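The Long Sit at Cestham

By Assunta Sanna

21 April 2019

I had been told to bring a cushion, and I'm glad I listened, for the steps of Cestham town hall are the coldest I have ever sat on (and I grew up in a house with a stone kitchen). By the time I arrived the students had been there for 13 nights. They had a rota taped to the railings, a tea urn running off somebody's extension lead, and a cardboard sign asking passers-by to please keep the middle of the steps clear for people who had business inside.

It began with a bus. The 18 used to run from the Luda estate to the sixth-form college and back until late in the evening, and when the council stopped the evening service in September, a good many young people found themselves walking home along a road with no pavement. They wrote letters. They went to a meeting and were given two minutes at the end of it. Then one of them, a quiet lad called Natanael Nogueira, sat down on the steps after school and didn't go home until it was dark, and the next day his whole form sat down with him. 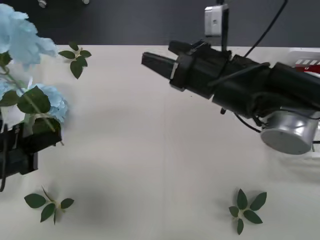

Natanael is 18 now, and he laughs when I ask whether he thinks of himself as a leader. "I can't even get my sister to pass the salt," he says. He had meant to stay an hour. What kept him there, he tells me, was an old man who stopped to ask what he was waiting for and, on hearing it was the bus, sat down and waited with him!

I've covered plenty of protests over the years, some of them frightening, and I had forgotten how much of any protest is simply passing the time. There is homework. There is a long-running argument about whose turn it is to fetch the milk. On the second Saturday they marched down Evangelista Street to the bus station, 1,000 of them by the organisers' reckoning, with parents and grandparents and a great many pushchairs, and the police walked alongside chatting and held up the traffic at the roundabout. Some drivers hooted in support and some, I have to say, just hooted.

Not everyone is pleased. The woman who runs the Cula bakery, across the square, told me she had lost her morning regulars, who don't like picking their way past a crowd. She sends over the unsold rolls at closing time all the same, and complains about it while she wraps them.

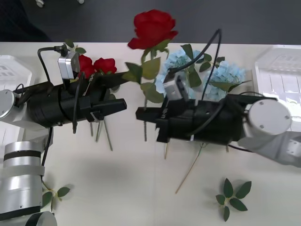 SOCIETY

The council has offered a review, which the students regard with the deep suspicion of people who have been offered reviews before. They want the evening bus back for a trial period, with the passenger numbers put up where anyone can read them. A councillor came out on the evening I was there and stood talking with them for a good while in the drizzle, and though she promised nothing, she did take a copy of the timetable they had drawn up themselves.

I walked out to the Luda estate afterwards, along the road they all talk about. It took me the best part of an hour, and I pressed myself into the hedge each time a lorry went by. When I got back to the steps, the night shift was arriving with blankets, and Natanael was packing up his chemistry books. His mother had come to drive him home.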